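Lirndale collection room – station checklist and comments
Station 2, two-arm bin sorting
Period covered: February
Sheet to be completed before the first recorded episode and again after any stop longer than 60 minutes.

Result codes: OK, OK with comment, Action, Not applicable

Section A. Access and stopping

A1. Floor marking complete, walkway clear on both sides. OK
A2. Emergency stop within reach of the operator's seat. OK with comment
Comment: Reachable, but the operator has to lean. Move the button to the near side of the desk when the cable is next off.
A3. Emergency stop tested on both arms, one at a time and then together. OK
A4. Restart needs a deliberate reset at the controller. OK
A5. Second person in the room while the arms are powered. OK with comment
Comment: The rota leaves a gap from 12.30 to 13.00. No recording in that half hour until it is filled.

Section B. Arms and grippers

B1. Mounting bolts marked and marks in line. OK
B2. Cables at the last joint have enough slack for full wrist rotation and do not catch. OK with comment
Comment: Checked at both ends of travel. The loop on the left arm comes close to the housing when the wrist is fully turned. Look again after the next 40 episodes.
B3. Finger faces clean, no loose screws. OK
B4. Grip force set to the station limit. Action
Comment: Right arm was still on the setting from the Vindia trial. Changed back and written in the log. Episodes recorded before the change need to be tagged – see D4.
B5. Speed limit on for both arms. OK
B6. Arms cannot meet at any point in the shared space over the bins. OK with comment
Comment: The software zone works. It is set tight, and operators report the arms stopping short on handovers. Do not widen it without a fresh check of this item.

Section C. Table, bins and objects

C1. Table wiped down, no grit or tape ends. OK with comment
Comment: Marks on the surface that do not wipe off can stay. Do not use solvent on it.
C2. Bins in the order given on the task card, with no cracks at the rim. OK
C3. Bins do not slide when pushed with one finger. Action
Comment: The middle bin moved. Fit new grip pads under all the bins, since the old ones have gone hard.
C4. No glass in the object set. OK
Comment: Plastic jars only. The Valcárcel set had two glass ones in it and these were taken out at delivery.
C5. Jar lids closed by hand and checked before each batch. OK
C6. Soft items folded so that no strap or loop can hook a finger. OK with comment
Comment: Tuck straps in before the item goes in the bin. An operator who sees one come loose should end the episode and reset, not reach in.
C7. Both grippers start open or closed as the task card says, and empty. OK

Section D. Recording

D1. Chest camera strap fastened and cable clipped behind the shoulder. OK
D2. Light even over the bins, blinds down. OK with comment
Comment: There is still a soft shadow at the front right corner. Acceptable for this task.
D3. Free disk space enough for a full shift. OK
D4. Failed episodes kept and marked as failed. Action
Comment: Of 538 episodes on the drive, 197 have no result mark. Some of these will be good examples and some will be drops. The learning team at Usport cannot use either kind until they are marked. Nothing is to be deleted to tidy the count.
D5. Instruction text matches what the operator was asked to do. OK with comment
Comment: "Put the jar away" was used for two different tasks. Name the bin by colour in future, for instance "move the jar from the red bin to the cream bin".
D6. Start positions varied between episodes. OK with comment
Comment: Bin contents vary well. The arms nearly always start from the same pose, so add three more start poses to the task card.

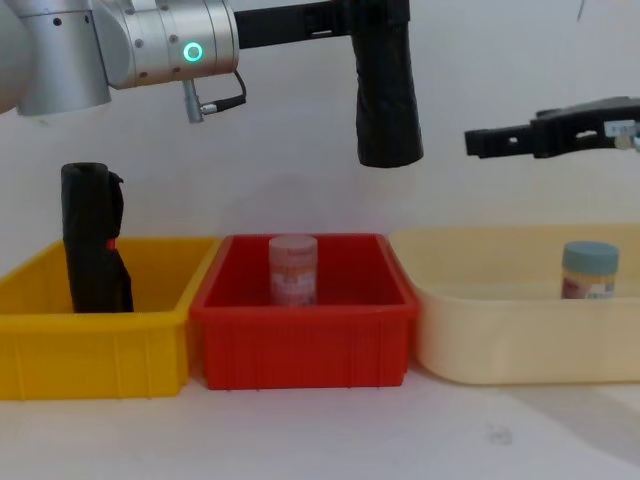

Station 2, both grippers empty over the yellow, red and cream bins.

Section E. Closing down

E1. Arms parked, power off at the wall. OK
E2. Objects counted back into the crate. OK
E3. Log signed by operator and second person. OK with comment
Comment: Signatures present, times missing on two pages.

Actions open

B4 – tag the episodes recorded at the wrong grip force. Before next export.
C3 – grip pads under bins. Before next session.
D4 – mark results on the remaining episodes. Two people, both to agree on any unclear case.
A2 and A5 carried forward as comments.

Station may be used for recording once C3 is done. Grip force to be read off the screen and written down at the start of every session until the next inspection.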